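Rahel Hofstetter
Card making thread for May, as promised to the Wednesday group. Posting it in pieces so you can save the ones you want.

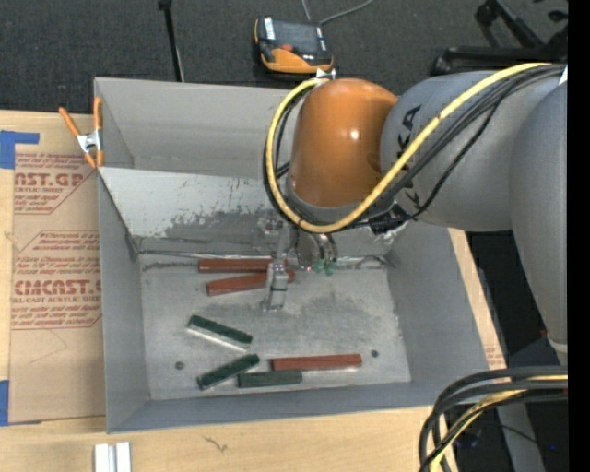 1/ Paper first
I'm using the Pevton cream cardstock for the bases. It scores well along the grain and cracks a little across it. Check by bending the sheet gently both ways before you cut. The way that bends easier is the way your fold should go.

2/ Cutting
One sheet makes two bases. I cut all of mine in one go and keep them in a shoebox with the envelopes. If your trimmer leaves a fuzzy edge, change the blade. I put mine off for most of the winter and wasted a lot of paper.

3/ The pocket
The front of this card has a small pocket that holds a tag. Glue three sides and leave the top open. I tried foam tape and the envelope wouldn't close flat, so now it's plain wet glue, a thin line, and a heavy book on top while I make dinner.

4/ Stamping
The leaf stamp is an old Getham one. A few of you asked and no, I don't think they sell it anymore. Any leaf with open lines will do — solid ones hide the pattern paper behind it.

5/ Ink
Green first, then a second pass in brown with most of the ink stamped off on scrap. Let the green dry before the brown goes on. I smeared three tags finding that out.

6/ Ribbon
I had a 5 yard roll of the Soliman seam binding and there's still plenty left. Crumple it, spray it with water, let it dry in a ball. It comes out wrinkled and soft and ties a much smaller bow.

7/ The edges
Optional. I sanded mine with 400 grit paper, just the corners. Ritva Salminen does hers with a nail file and they look better than mine, to be fair.

8/ Inside
I left it blank. These are going in the box for the library sale and people like to write their own message. If you stamp a greeting, do it before you attach the pocket. The card won't lie flat afterward.

9/ Mailing
With the tag and the bow it's thick. Mine needed extra postage last time, so weigh one before you mail a stack.

10/ Next month is the folded gift box. You'll need two sheets of 12x12 and a bone folder. Ritva has the template and will bring copies.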